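3.2 Waiting time and the airport surcharge

The booking records used in this section come from three chauffeur companies working in and near Norkby. Bavetti runs the largest fleet of the three and takes most of its work from hotels. Fonseca serves mainly corporate accounts. Trarkano began as a wedding and events company and added airport transfers later. All three gave us their dispatch logs for September, with passenger names and phone numbers removed before we received them.

The logs hold 3,885 completed trips. We left out hourly charters, where the car stays with the customer and waiting has no separate price. We also left out trips in which the pickup point was changed after the driver had been assigned.
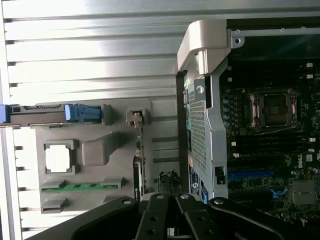 Each remaining trip was coded for pickup type (airport, hotel, office or home), the time the car was booked for, the time the driver reported arriving, and the time the passenger got in. The gap between the last two is what we call curb time. Companies differ in how they bill it. Bavetti allows a free period on every trip and charges by the minute after that. Fonseca folds the cost into a flat airport surcharge. Trarkano charges nothing for curb time at an airport but adds a fee when a home pickup runs late.

Drivers report their own arrival by pressing a button in the dispatch app. Some press it at the terminal entrance and others only when parked. To see how much this mattered, Birgit Sperling compared the reported arrivals with vehicle location records for a random sample of 500 trips. Where the two differed by more than 10 minutes, the location record was used. The rest of the sample was left as reported, and we made no correction to trips outside it.

Curb time was longest for airport pickups at all three companies, and it varied most for international arrivals with checked bags. Hotel pickups were short and fairly even. Office pickups late in the afternoon were closer to airport trips than we had expected, mostly at Fonseca, whose regular customers often book a car for the scheduled end of a meeting and come down later. 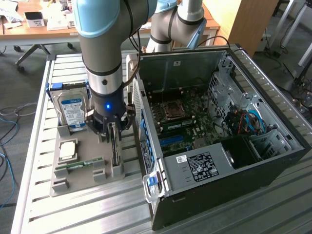
Figure 3. Equipment tray and open computer tower at the workbench.

A flat surcharge spreads the cost of long waits over all airport customers, including those who travel with hand luggage and walk straight to the car. Under per-minute billing, the passenger on a slow baggage belt pays more for the same ride. Dispatchers at Bavetti told us that disputes over waiting charges took up more of their time than any other complaint. They settled 13 of these in the study month by refunding the full charge.

We did not have access to flight data. A car booked for a delayed flight therefore shows a long curb time only if the driver was sent out at the original hour. Section 3.3 looks at how each company handles such delays and who decides when the car leaves the garage.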